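3.2 調査地の概要

調査地のブンナック(Bunnag)地区は、旧市街の南側を流れる運河に沿った細長い街区である。端から端まで歩いても半時間とかからないが、寺院、青果市場、布地の問屋街、船着場がこの中に並び、観光客の立ち寄り先は東側の寺院周辺に偏っている。運河の西岸は地元の買い物客が中心で、旅行案内書での扱いは小さい。先行する Kongkaew と Jaidee の報告も東側のみを対象としており、西岸での滞在行動についての記述は見られない。

本研究では、街区を寺院周辺、市場周辺、西岸の3区域に分けた。区域の境界には行政区分を使わず、歩行者が実際に渡る橋と路地の出入口を用いた。行政上の境界は運河の中央を通っており、橋の上にいる来訪者をどちらに数えるかが定まらないためである。

3.3 調査方法

来訪者への質問紙調査は5月に行った。配布数は1000部で、配布場所は船着場と寺院の門前、および西岸の宿泊施設の受付とした。質問紙は英語、タイ語、中国語の三種類を用意し、中国語版の訳文は Yu-ting Shek が点検した。回答は無記名で、その日に訪れた場所を地図に書き込む設問と、立ち寄りの理由を自由に書く設問を含む。

有効回答のうち、街区内で一泊以上した者は168名であった。以下の分析では、この168名を宿泊者、それ以外を日帰り客と呼ぶ。宿泊者のうち79名は、地図上で西岸の店舗または路地に少なくとも一か所の印を付けていた。

立ち寄り先の分類は、Orathai Suksawat と Jintana Petchrat が別々に行い、一致しなかったものは協議して決めた。食事を兼ねた買い物は、自由記述で先に挙げられた方に入れた。布地や衣類は回答者によって呼び方が異なり、「バティック」「更紗」「柄の布」などの表記が混在したため、すべて「布地」の一項目にまとめた(図3)。
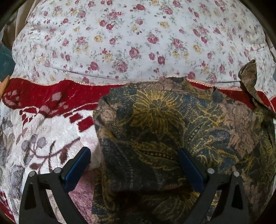 図3 バティック風の布

3.4 区域間の移動

宿泊者と日帰り客では、区域をまたぐ順序に違いがあった。日帰り客の多くは船着場から寺院へ直行し、市場を通って同じ船着場に戻る。西岸に渡る者は少なく、渡った場合も橋のたもとの飲食店で引き返していた。自由記述には「橋の先に何があるか分からなかった」「地図に店の名前がなかった」という回答が複数ある。

宿泊者の経路はこれより分散している。朝に市場、夕方に西岸という組み合わせが目立ち、寺院は滞在の初日にまとめて訪れる傾向があった。西岸を訪れた理由としては、宿の従業員に勧められたという記述が最も多く、案内書や地図を見て決めたという記述を上回った。

ただし、この結果には配布場所の影響が含まれている。西岸の宿泊施設で受け取った回答者は、当然ながら西岸の記入が多くなりやすい。船着場で配布した分だけを取り出しても宿泊者と日帰り客の差は残るが、その幅は縮まる。また、5月は雨の日が多く、屋根のある市場に滞在が集まった可能性もある。乾季の行動については本調査からは判断できない。

3.5 案内標識の配置

移動の偏りに関わる条件として、街区内の案内標識の位置を踏査により記録した。標識は寺院の参道と船着場の待合所付近に集中しており、西岸にあるものは路地名の表示に限られる。橋の東詰には街区全体図が立っているものの、図の範囲は運河までで、対岸は余白になっている。次章では、この配置と立ち寄り先の分布を重ね合わせて検討する。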